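The Zakaria

Posted 03/11/2021 in Short Stories

When my grandmother died she left me a radio and a debt, and I only found out about the debt because of the radio.

It was a Zakaria, which if you grew up anywhere near Dranville you already know about, because every kitchen had one and every one of them hummed. Hers hummed in B flat. I know that because I used to sing along with it while she did the dishes, and later a piano teacher told me what note I was stuck on.

I carried it home on the bus in January, on my lap, wrapped in a bath towel like a baby. A woman across the aisle actually smiled at it! I smiled back and patted it. What else was I going to do?

It didn't work, of course. I plugged it in and got the hum and nothing else, just B flat in an empty apartment at midnight, and I sat on the floor and cried harder than I had at the funeral.
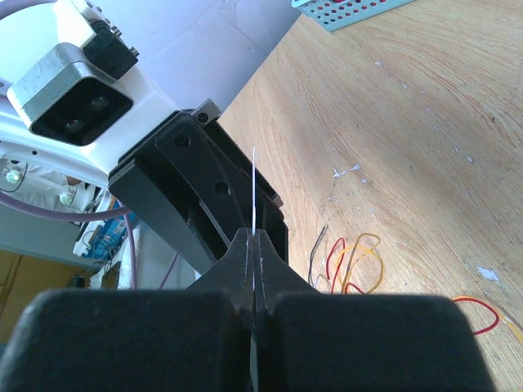
What was in the back

I am not a handy person. But I'd had two glasses of wine and I owned a screwdriver, so off came the back panel. Dust, a dead moth, and folded up very small behind the speaker, a receipt from a repair shop in Hekstead. One radio, fixed. Amount owed, 943. Amount paid, nothing.

Now, my grandmother paid for things. She once walked back to the grocery store in the sleet over a lemon they hadn't rung up. So I read that receipt maybe 20 times, and then I turned it over, and on the other side in pencil, in handwriting that wasn't hers, it said: Come back when you've made up your mind.

Well.
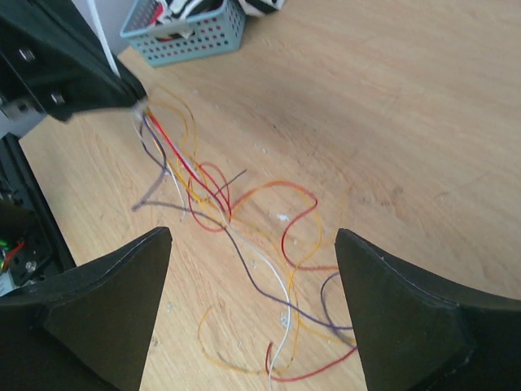
Wires on the table, and me with no idea.

I took the early train to Hekstead. I'd like to say I had a plan, but I had the radio in its towel and an envelope of cash and a cheese sandwich. The shop was still there, down by the canal, between a shoe place and a bakery called Iltik that smelled so good I nearly forgot what I'd come for.

The man behind the counter was very old. He looked at the towel before he looked at me. I unwrapped it and he put his hand flat on the top, the way you'd feel a kid's forehead.

"She kept it," he said.

I held out the envelope and he wouldn't take it. I told him there was interest too, there had to be after all those years, and that I'd figured it at 3000 and could pay it off by summer. He laughed so hard he had to sit down – and then he wasn't laughing, and I looked at the clocks on the wall for a while.

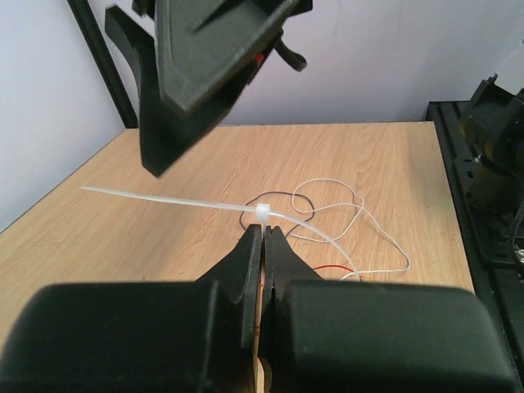

One cable tie, white.

He fixed it while I ate my sandwich. It took him no time at all. He asked what she'd been like when she was old, and I told him about the lemon, and the singing, and how she never would move the radio off the windowsill even when the sun bleached one whole side of it.

"Which window?" he asked.

I had to think. The kitchen one, I said, the one over the sink.

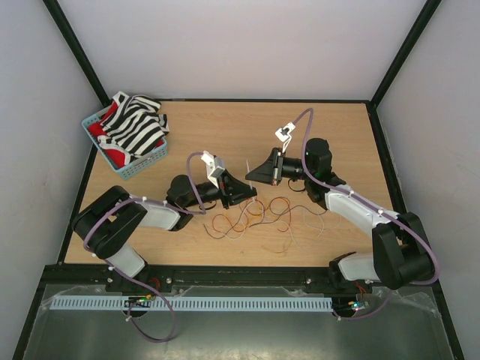
"Facing the canal or facing the hill?"

The hill, I told him. There isn't any canal in Dranville. But you can see the railroad from there, and the trains coming in from Hekstead, and I was halfway through saying so when I heard what I was saying.

He nodded and turned the knob, and some dance band came on, loud and scratchy, and under it, very faint, was the hum. He'd left it in. I asked if he could get rid of it and he said sure, easily, did I want him to?

I wrapped the radio back up in the towel and left the envelope under his coffee cup when he wasn't looking. Then I bought two rolls at Iltik and ate both of them before the train came.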